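Lilitz Twin-Arm Cell for PC Assembly and Rebuild
Open day notes and equipment data, Istix assembly hall
Updated 2025-03-23

The Lilitz cell is a two-arm workstation for fitting and removing parts inside desktop computer cases. Istix builds it for refurbishing shops and small integrators. The cell is supplied with two arms, a two-finger gripper, a ribbed metal work table, and a parts tray cut to the customer's component list. Controller and power cabinet ship separately.

At the June open day the cell was set up for memory and processor work on an open tower. Visitors stood on the aisle side and could follow the job on a monitor fed by the wrist camera. Lamisi Annan gave the technical introduction and took questions between runs.

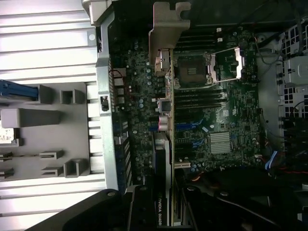 Socket work sets the accuracy requirement for the whole cell. Memory slots have latches and some lead-in; an open processor socket has neither, and a part set down off-center can damage the contacts. The wrist camera therefore looks at the board past the gripper fingers, and the position is corrected from board features before each descent. With the retention bracket standing open next to the socket, the approach path also has to clear the metal and the lever wire. Path planning treats the raised bracket as a fixed obstacle. Boards with a graphics card already plugged in are accepted, provided the card is entered in the job file.

Cell data
Arms: 2
Maximum case height, lying on its side: 305 mm
Parts tray width: 348 mm
Job files stored on controller: 500
Wrist camera: standard
Fixed camera: standard
Second wrist camera: option

The case is not clamped in the standard configuration. It lies on the ribs of the table and is located by the fixed camera at the start of a job. Customers who fit drives or press hard on stiff connectors should order the Wieser side stops, which bolt to the table edge and are set by hand.
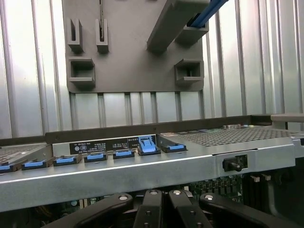

Changeover between case types was shown twice. The operator loads a new job file, places the case, and runs the locate routine. If the routine fails, the controller stops and asks for a new placement. It does not search. Several visitors wanted an automatic search, and Istix has it under review, but no release is planned for the current controller.

Parts trays are made to order. Send one sample of each component, or a drawing with tolerances. Each pocket must hold its part in the attitude in which the gripper will pick it up. A tray can mix part types, and most do - a tray that carries the full set for one case keeps arm travel short and makes a missing part easy to spot before the job starts.

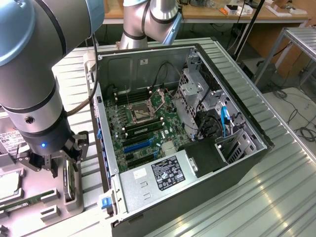 Rochelle Baptiste asked whether the tray could be refilled while the arms were moving, as her line cannot stop for each case. It cannot. The table is a single safety zone, and reaching over it pauses both arms. For continuous work Istix offers the Pekik slide, which carries two trays and swaps them from outside the zone. The slide adds to the footprint on one side only and can be fitted later.

Another visitor wanted to know how worn gripper fingers are detected. Finger wear is checked against a gauge block at startup. The check can be skipped from the operator menu, but the skip is logged. 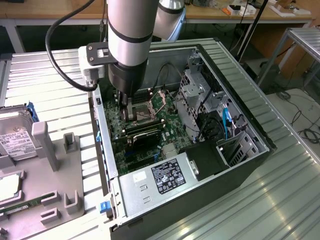

Force limits are set per step in the job file. The defaults are conservative and will stop on some older memory slots with stiff latches. Raise the limit for the step concerned and leave the global limit alone. Processor steps have a separate limit that is locked in operator mode.

Site requirements
Level floor, no carpet
Even overhead lighting; avoid direct sun on the table, as the bare metal reflects into both cameras
Free access on two sides
Network connection for job file transfer

Delivery includes installation, one tray, and operator training on site. Additional trays are quoted individually. Requests for a demonstration with your own cases go to Vendula Hrnčiar at the Istix sales desk. Bring two cases of each type if possible - one for setup and one for the run.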